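The White Room Problem

Merkulholm wants you to believe a workroom should be white. White walls, white counter, white metal overhead and plenty of tube lighting. The Drundley refit, finished in December, cost 3,000 dollars more than plain gray would have, and the brochure calls the result "calm."

I have my doubts. Bright is easy to sell. Spend an afternoon under fluorescent tubes and you may find yourself looking for a lamp, a shadow, anything brown. 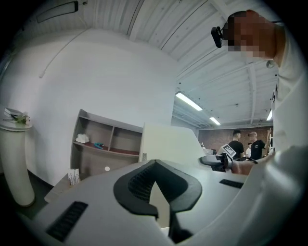
Then there's upkeep. Nedia, which supplies the paint, says one coat is good for 200 wipes. Wipes with what? The leaflet doesn't say -- I read it twice. Cadwaladr sells a duller finish at 101 dollars a tub, and its claims are at least shorter.

A white counter does help when you're hunting for a small dark screw. I'll grant them that. Whether it's worth repainting a ceiling for is another matter, and Merkulholm's price list runs to 308 items.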